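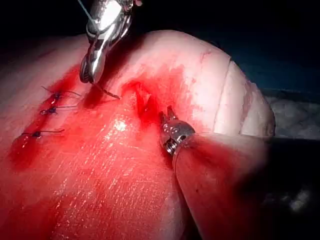
The Feast of the Ford is a local holiday kept every October in Gornasano, a river town, and in the nearby villages of Tritulau and Wornmont. It marks the crossing of the river by the hermit Tritul, who by tradition carried a bell on his back from the east bank to the west. Shops and schools in Gornasano close for the day. In the two villages closing is left to the owner.

Origins

The oldest known mention is in a parish account book, which records payment for candles and 10 loaves "for the ford day." Earlier writers put the crossing in the year 877, but that date comes from a chronicle copied several centuries later and is now treated with caution. The bell in the legend has never been identified. The one rung at the feast today was cast in 1,685 pieces of melted household brass, according to the inscription on its rim, after the older bell cracked.

Historian Şükran Ertürk has argued that the feast replaced an autumn toll fair held at the same crossing. She points to the toll free passage still granted on the footbridge between sunrise and noon, a custom with no link to the hermit's story.

Customs

The day begins at 6 a.m. with the ringing of the bell. A procession then leaves the east bank and walks through the shallows if the water is low enough. In wet years it uses the footbridge. The bell itself stays in the tower, and a wooden copy is carried in its place. Some 600 people walk in most years.

After the crossing, families eat barley soup and a flat bread marked with a wavy line. In Tritulau the bread is broken by the youngest person at the table. In Wornmont it is cut with a knife, and the first slice is set aside until evening. Meat was once avoided until sunset, though few households still keep this rule.

Modern observance

The feast was a full public holiday in the district until a reform of the calendar reduced it to a local one. Evening music was added later, paid for at first by the Kettunen bakery, which also sold the marked bread outside the town for a time. The procession has been canceled twice because of flooding. In both years the bell was rung as usual.

Last updated: October

Comments (3)

riverbend_k: My grandmother in Wornmont always put the first slice on the windowsill. Is that common or just her?

Odalys: We did the windowsill too, facing the river.

M. Petrie: The soup should have caraway in it. Please add.

This site uses cookies to remember your settings. By continuing to browse you accept our cookie policy.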